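3.2. Comportamiento de los pliegues en prendas y artículos textiles de uso doméstico

El segundo bloque del estudio aborda la formación de pliegues en los artículos que los hogares participantes guardan sin doblar. El trabajo de campo se desarrolló en 48 viviendas de Llanos y Virndale, y dio lugar a un registro de 3,646 observaciones, codificadas según el procedimiento propuesto por Ondrejka y Edwards para la clasificación de tejidos lisos.

Se distinguieron dos categorías principales. La primera corresponde a los pliegues de caída, que se estrechan desde el punto de sujeción hacia el extremo inferior; la segunda, a los pliegues de compresión, transversales a los anteriores y frecuentes cuando el artículo se amontona sobre sí mismo. Ambas categorías pueden coexistir en una misma pieza – circunstancia que obligó a revisar el protocolo inicial de codificación.

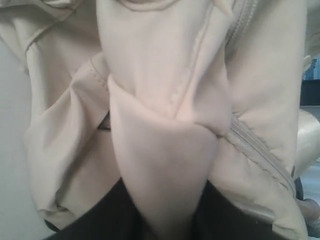 Figura 4. Tejido de color crema con pliegues en varias direcciones. Se aprecia un pliegue central que se estrecha hacia abajo, con un quiebre horizontal a media altura.

La codificación se realizó de forma independiente por Danica Ondrejka y Caradog Edwards. Las discrepancias se concentraron en 17 observaciones, casi todas relativas a artículos de color claro, en los que la sombra de una arruga profunda puede confundirse con una costura. En tales casos se optó por examinar de nuevo la pieza y anotar por separado las líneas de costura y las arrugas.

Para el análisis posterior se seleccionaron 80 artículos, que se almacenaron en los armarios del laboratorio de Gadel conforme a las condiciones previstas en el proyecto Trevum. Los resultados relativos a la persistencia de las arrugas se presentan en el apartado 3.3, junto con la comparación entre las piezas colgadas y las amontonadas.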